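Statgate gallery: kitchen counter runs

We finally have pictures to share from the simulated half of Statgate! Since July we've been training one grasping policy entirely on rendered kitchens, with the items on the counter shuffled for every run (1000 layouts so far, and yes, we still enjoy scrolling through them). Flutarard builds the rooms, Unwood handles the arm control.
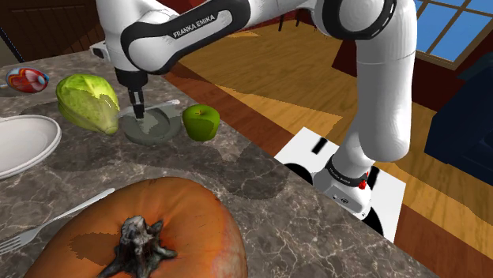
Simulated Franka arm, fingertips down in the dish. Apple, lettuce and pumpkin share the marble.

Low dishes with a raised rim are our favorite test, and the policy has gotten so much better at them! We held back 392 layouts from training, and each one gets up to 7 tries before we score it as a miss. Per-layout scores go up on the Schouten page next, along with the shuffling code.

Posted Nov 1, 2020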